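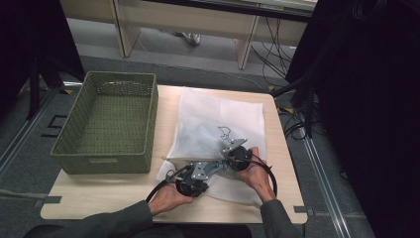 Panier tressé vert olive et filet de lavage en maille blanche, sur une table en bois clair.

Adesetti étend à l'ensemble de son réseau son service d'entretien du linge pour les résidences étudiantes

Plendham, octobre. Adesetti, gestionnaire de résidences pour étudiants et jeunes actifs, annonce l'extension de son service d'entretien du linge à la totalité de ses 18 résidences. Le dispositif, baptisé Mokeo, était jusqu'à présent proposé dans 2 établissements de Plendham. Il concernera à terme 4 000 locataires.

Mokeo réunit trois prestations jusqu'ici gérées séparément : l'accès aux buanderies collectives, la réservation des machines et la collecte du linge de lit. Les résidents y accèdent depuis leur espace locataire, avec les identifiants qu'ils utilisent déjà pour le règlement du loyer et les demandes d'intervention technique.

L'équipement et la maintenance des buanderies ont été confiés à la société Koller, retenue à l'issue d'une consultation menée au printemps. Le contrat porte sur une durée de 6 ans. Il prévoit le remplacement des lave-linge et sèche-linge les plus anciens, la mise aux normes des évacuations et la reprise de la ventilation dans les locaux situés en sous-sol. Les travaux se dérouleront bâtiment par bâtiment, et une partie des machines restera accessible pendant toute la durée des interventions.

Une tarification revue

Le paiement à l'unité, par jeton ou par carte prépayée, est maintenu jusqu'à la mise en service de Mokeo dans chaque résidence. Il sera ensuite remplacé par un règlement au cycle, porté sur l'avis d'échéance mensuel. Les soldes figurant sur les cartes prépayées seront intégralement reportés sur le compte du locataire. Les jetons non utilisés pourront être remis à l'accueil contre un avoir de même valeur.

La location du linge de lit demeure facultative. Les locataires qui y souscrivent déposent leurs draps au point de collecte de la résidence et retirent un jeu propre au même endroit. Les arrivées en cours de trimestre sont prises en compte au prorata.

Des consommations mieux suivies

Adesetti inscrit ce programme dans son plan de réduction des consommations d'eau et d'électricité. Chaque buanderie sera dotée d'un compteur distinct, dont les relevés seront affichés sur place et présentés chaque année au conseil de résidence. Les programmes à basse température seront proposés par défaut sur les nouveaux appareils. Le choix d'un autre cycle restera possible à tout moment.

Des consignes d'entretien seront remises aux nouveaux arrivants avec le livret d'accueil. Elles portent notamment sur le tri des couleurs, le dosage de la lessive, l'usage du filet pour les textiles délicats et le nettoyage des filtres de sèche-linge après chaque utilisation. Le livret sera disponible en français et en anglais.

Calendrier de déploiement

Les résidences du centre de Plendham seront équipées en premier, suivies de celles du quartier universitaire. Les établissements comportant un seul local technique feront l'objet d'une étude préalable. Les locataires seront informés par courriel et par affichage du début des travaux dans leur bâtiment. Les horaires d'ouverture des buanderies, de 7 heures à 22 heures, demeurent inchangés.

À propos d'Adesetti

Adesetti exploite des résidences meublées destinées aux étudiants, aux apprentis et aux jeunes actifs. Son siège est établi à Plendham. La société assure la gestion locative, l'accueil et la maintenance courante de ses établissements.

Contact presse
Adesetti, direction de la communication, Plendham
Le dossier de presse et le règlement du service Mokeo sont disponibles sur simple demande.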